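How to test whether a robot can put away your silverware
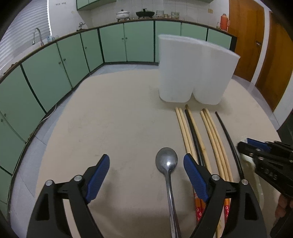
People ask me every few weeks if a machine can do the dishes yet. My answer depends on which part of the dishes they mean. Rinsing and washing have been done by machine for decades. Loading is hard. Putting away sits somewhere in between, and it is the part you can test at home or in a shop with very little money, so that is what this page covers.

The chore I use is sorting utensils from a table into a two-part holder. It looks easy. A spoon is shiny and curved, a chopstick is thin and rolls, and when chopsticks lie side by side the gripper has to take one and leave its neighbor alone. If an arm can get through a mixed set of spoons and chopsticks without help, it can probably manage most of a silverware drawer. If it can't, you have learned that before buying anything bigger.

What you need

A table at a height the arm can reach across. A plain top makes things easier for the vision side, so start there and try a patterned cloth later.
Metal and plastic spoons.
Chopsticks in more than one color. Mix plain wood with black, and include a few with painted handles.
A plastic holder with two compartments. Get one with a wide mouth.
A parallel gripper with soft pads. Ribbed pads hold chopsticks better than smooth ones.
A notebook.

I run this with a Prascombe arm and the Vonness control software. Any arm that lets you record and replay demonstrations will do. Check the pad spacing before you start: the pads should close all the way, with no gap at the tips. Mine came with a gap of 2 mm at the tips and I lost an evening to it.

Step one: do it by hand first

Sort the whole set yourself, using a hand-held gripper if you have one. Use only the gripper, no fingers. You will find out quickly where the trouble is. A chopstick lying flat wants to be taken from above with one pad on each side, near the middle. Take it near the end and it swings. Spoons are better taken by the handle, a little below the bowl.

Write down every time you had to try again. If you struggle with a grasp while looking straight at it, the machine will struggle more.

Step two: record demonstrations

Start with the utensils spread out, handles toward you. Pick one up, carry it over the holder, lower it in, let go, come back. Keep the motion slow and don't stop halfway to think. Pauses get learned along with everything else.

Move things between runs. Shift the holder a hand's width left, then right. Swap the order of the chopsticks. Let two of them touch. My last full set in July came to 702 demonstrations, and I threw out a good number of early ones because I had left the holder in the same place every time. The arm had learned the spot on the table and paid no attention to the holder. When I moved it, the arm dropped spoons neatly onto bare table.

Step three: set the rule

Decide what goes in which compartment and stick to it. Spoons on one side, chopsticks on the other is enough. Don't ask for matched pairs yet. Matching is a separate problem, and a harder one, because two wooden chopsticks can differ only at the tip or in the pattern on the handle.

Step four: run it and keep score

Lay everything out, start the arm, and keep your hands off the table. Score each utensil as one of these:

Placed on the first try
Placed after a retry
Dropped
Put in the wrong compartment
Never picked up

Do the whole thing again with the lights changed. Metal spoons give the most trouble under a strong overhead lamp. The highlight in the bowl moves as the arm moves, and the grasp point moves with it. Turning off one lamp may fix more than another evening of training.

Time it as well. My arm takes some 4 minutes for a table I can clear in well under one. I don't mind that for a job that runs while I'm doing something else, but a restaurant would.

Common problems

Two chopsticks come up together. The pads are opening too wide on the approach. Limit the opening and record more runs with chopsticks touching.

The chopstick rolls away. The gripper is coming in at a slant. Square pads and a straight drop help.

The spoon catches on the rim. The arm is carrying it level. Add a wrist turn so the handle points down before it reaches the holder.

It works on your table and fails on the next one. This is normal. Record a short batch in the new room before you blame the hardware. Sándor Major wrote to me with this problem on a Ghanem gripper and fixed it with one more session in his own kitchen.

So can it do the chore?

On a clear table, with known utensils and one holder, yes, slowly. With wet utensils in a pile, no, at least with anything I have tried. I had a Zurby unit on loan that was advertised for drawers, and it did well until two forks locked together, at which point it lifted both and waited for me.

If your scores are good on the loose layout, push the utensils closer together and run it again. Move to a pile only after that, and keep the old score sheets so you can compare.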